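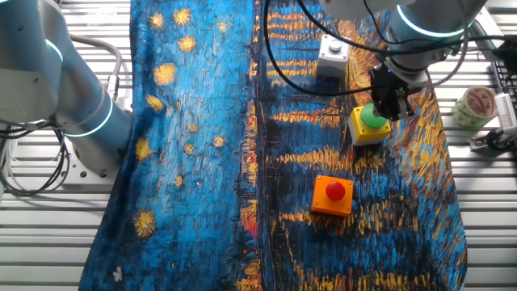 Drurkden Push-Button Station Set: Equipment Review

Prepared for the members of the Skasby Shared Workshop
Reviewer: Aivar Lukoševičius
August 6, 2021

Purpose of the review

The workshop was asked to advise members on a low-cost set of push-button stations suitable for two-arm automation projects. The Drurkden set was bought at the regular price of $224 and assessed on the slatted metal table in the rear bay. The review covers construction, wiring, behavior under a two-finger gripper, and value. It does not cover the arms themselves, on which the workshop has published separate guidance.

Contents

The set supplies button boxes in several styles, including a yellow box with a green button, an orange box with a red mushroom-shaped button, and a smaller white box with a round, pale button. Lead wires and a printed wiring sheet are also supplied. Mounting screws are not, and members should obtain their own before beginning a permanent installation.

Construction

The boxes are well finished. The lids fit squarely and the screw posts held after repeated opening. The cable entry on the white box is narrow and had to be enlarged with a file before our standard cable would pass through it. The wiring sheet shows the normally closed contact of the red button on the wrong side. The error was reported to the supplier, Khurana, which sent a corrected sheet within 17 days.

Performance

Each button was pressed 690 times by a gripper moving straight down at low speed. The green button gave a clean signal on every press. The red mushroom button was the easiest target, owing to its broad head, and it tolerated approaches that were well off center. The white button proved less satisfactory. Its travel is short, and 50 presses failed to register until the program was changed to move slightly lower before retracting. No further failures were recorded after that change.

Stability is the principal weakness of the set. When the boxes are placed on cloth without fasteners, a press that lands toward one side can shift them, and the light white box is the most affected. A program that relies on fixed positions will then miss on the next cycle. Members who use a patterned cloth to test camera detection should secure the boxes with double-sided tape or a clamped plate. The glossy red button also produced bright reflections under the bay lights, which our detection program twice read as a separate object. Lowering the exposure corrected this.

Comparison

The Vurnudon set, reviewed last December, has heavier boxes and stays in place without tape. Its buttons are stiffer, however, and all of its boxes are the same color, so they are harder to tell apart by camera. For projects that involve sorting by color, or assigning one button to each arm, the Drurkden set is the better choice.

Recommendation

The set is approved for general use in the workshop. Members are reminded that these buttons are practice targets and must not be wired as emergency stops - the red mushroom button included. Signals should be connected through the low-voltage terminal block only. The reviewed set may be borrowed from the electronics cabinet for up to two weeks and should be returned with the corrected wiring sheet.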